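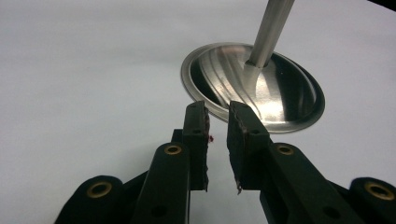 Ticket 943
Equipment: Ostley transfer pump, petrol, single cylinder Wudska engine
Site: Bunley, bottom dam
Reported fault: Hard to start when hot, loses power under load
Priority: Medium
Status: Closed

Original report

The pump starts first or second pull in the morning and runs fine for a while. Once it has been going for the better part of an hour the note changes and the flow at the top tank drops off. If you shut it down to refuel it won't restart until it has cooled right down. Sometimes it coughs and catches, then dies as soon as the choke comes off. It has been doing this since the start of September and it is getting worse. Fuel is fresh. Oil was changed at the end of autumn. We need it for the stock troughs so it can't be off site for long.

Reply from workshop

Thanks for the report. Before we bring it in, can you please try the following and note what happens:

Loosen the fuel cap a turn when it starts to lose power and see if it picks up.
Check the suction strainer at the dam for weed.
When it refuses to start hot, pull the plug, earth it on the head and check for spark. Keep it well away from the tank and wipe up any spilt fuel first.

Also let us know the hours on the meter if it still works.

Update from site

Fuel cap loosened, no change. Strainer had some weed on it, cleaned it off, flow was a bit better from cold but it still dropped away later. Spark looks good hot and cold. Plug was sooty. Meter shows just over 500 hours.

I also swapped the air filter for the spare in the shed. The old one was dirty but not blocked. No difference.

Workshop notes, first visit

Ran the pump on site from cold. Started on the second pull. Governor held speed with the discharge valve open and the priming was good, so we left the pump end alone for now. After forty minutes the engine began to hunt and the revs sagged. Shut it down and tried to restart straight away. No go. Noticeably less resistance on the pull cord than when it was cold.

Pulled the rocker cover while it was still warm. Inlet clearance was within the book figure. Exhaust clearance was nil, couldn't get the thinnest feeler in. That accounts for the hot starting. As the engine heats up the exhaust valve is being held slightly open and it loses compression.

Reset the exhaust clearance cold, after letting it sit over lunch. It restarted hot straight after a half hour run and the owner was happy to leave it there. I said I would keep the ticket open, as a clearance that closes up like that usually means the valve is sinking into the seat, and it will keep doing it.

Update from site, 9 days later

Back to the same thing. Ran well for most of the week, then this afternoon it wouldn't restart after refuelling. We have borrowed a pump from next door for the troughs so you can take this one away, but they will want theirs back before shearing.

Workshop notes, bench

Pump brought in and engine split from the pump end. Leakdown test on the cold engine showed most of the loss going out through the exhaust, you could hear it hissing at the muffler. A little past the rings, nothing I would worry about at these hours.

Head off. Head gasket was fine. Bore has faint vertical marks but you can't catch a fingernail on them. Carbon on the piston crown was dry and fairly heavy, which fits with the sooty plug.

Exhaust valve face was pitted most of the way round and had a thin edge on it. The seat was wide and recessed. Inlet valve only needed a clean and a light lap. Exhaust guide had a bit of movement, still inside the limit. Springs both measured the same length.

Rang Galindo for an exhaust valve, head gasket set and muffler gasket. They had the gaskets on the shelf. The valve was coming from interstate, almost 8 days by the time it turned up.
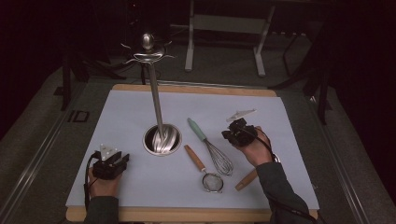 While waiting on the valve I opened up the pump end. Impeller has some wear on the leading edges from grit, still serviceable. The mechanical seal had been weeping, with a rust track below it on the housing, so I priced one and the owner said to go ahead. The check flap on the suction side had gone hard and was not sealing flat. Replaced that too. It would have been letting the prime drain back overnight.

Cut the exhaust seat to bring the width back in, then lapped the new valve. Grey band was even all the way round. Filled the port with kero and left it overnight, no weep in the morning. Reassembled with new gaskets, torqued the head in three steps in the order shown in the manual, set both clearances cold.

Cleaned the carby while I had access. Main jet was clear but the choke plate was not opening fully. The cable had been clamped a few millimetres short. Probably it had been running rich for some time. Adjusted the cable and checked it opens all the way with the lever down.

Test run

Ran on the test tank for two hours with the discharge throttled to put some load on it. Stopped and restarted hot several times, first or second pull each time. Revs steady. Let it cool overnight and rechecked the exhaust clearance. No change.

Returned to Bunley and set up on the existing suction line. Primed without trouble. One of the camlock fittings on the suction hose was drawing a little air - new washer fitted on the spot.

Advice to owner

Please have the valve clearances checked again after the first twenty hours or so, then once a season. Let the engine idle for a few minutes before shutting it down. Stay with the plug type listed in the manual, the one that came out was a grade hotter.

Old valve and seal are in a bag in the toolbox on the pump frame if you want to look at them.

Update from site

Has been running every second day and filling the top tank in the usual time. Restarts fine after refuelling. Borrowed pump has gone back next door. Happy for this one to be closed.

Closed by workshop. Clearance check added to the service list for the Bunley pump.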